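Deux bacs gris et des barres de couleur

17 juillet 2018

J'avais promis de reparler du tri de l'atelier, commencé en février et laissé en plan depuis. Il restait les bacs en métal, ceux que Delia Stanciu m'a cédés quand elle a vidé son local. Je les garde sans couvercle, l'un derrière l'autre, bord contre bord. Ça prend peu de place et on voit tout de suite ce qu'il y a dedans.

Avant, je mettais les barres dans un carton, avec le reste. Le carton a cédé au printemps et j'ai passé une soirée à tout ramasser. J'ai compté à cette occasion : 76 pièces, dont 33 que je n'avais pas touchées depuis le déménagement. Rekha Raju en a repris 13 pour ses calages, les autres sont parties dans une caisse à la cave.

Pour les bacs, la règle est simple. Devant, ce qui sert en ce moment. Derrière, rien du tout, pour pouvoir y verser le contenu du premier quand je cherche quelque chose. Le rouge, c'est pour les longueurs que je garde entières, le vert foncé pour les plus courtes. Je ne les range pas par couleur - j'ai essayé, ça tenait deux jours.
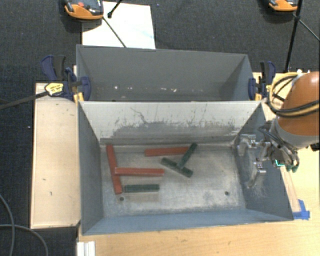
Côté entretien, je ne fais pas grand-chose. Le fond est rayé et taché, les parois aussi par endroits, et je n'ai pas l'intention de repeindre. Un coup de balayette de temps en temps, surtout dans le bac de derrière où il reste toujours des petits débris.

Prochaine étape, l'étagère du fond. Nelu Matei me prête sa perceuse la semaine prochaine, il me manque encore 4 équerres.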